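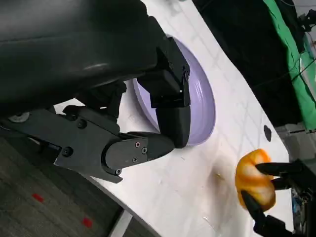

Grekcombe Lettings is growing, and we're looking for a property manager to join our residential team! We look after 140 rental homes between the river and the old rail yards, mostly two- and three-bedroom apartments plus a handful of row houses with yards. You'd take over a portfolio of your own from day one, with a phone, a laptop, a white table to work at and more keys than you'd think possible.

The job is a real mix. Some mornings you'll be walking a new tenant through a lease, and by 2 p.m. you might be meeting a plumber at the Orkico Building or talking an owner through what a kitchen update could do for the rent. You'll handle listings, showings, move-in and move-out inspections, renewals, and the repair requests that come in between. Our landlords range from people with a single condo to a family that owns 11 units on Nwosu Street, and they all like to hear from us before they have to ask.

We'd love to meet you if you have:
A year or more in leasing, property management or a busy front office
A driver's license and a car you don't mind using (we pay mileage)
Clear, friendly writing - you'll send a lot of emails
A state real estate license, or the will to get one in your first few months (we cover the course and the exam fee)

You'd report to Amarachi Ibrahim and share the portfolio calendar with Sylvie Lemieux, our longest-serving manager, who will train you on inspections and our software. Full time, health insurance, paid vacation, and a $1,000 bonus once you're licensed. Evening showings are shared out evenly, and you get the hours back.

To apply, send your resume and a short note about a tenant or customer you enjoyed helping to Jummai Usman at the Grekcombe office. Applications are open through the end of August, but we're reading them as they arrive - so don't wait! First interviews are by phone and take half an hour.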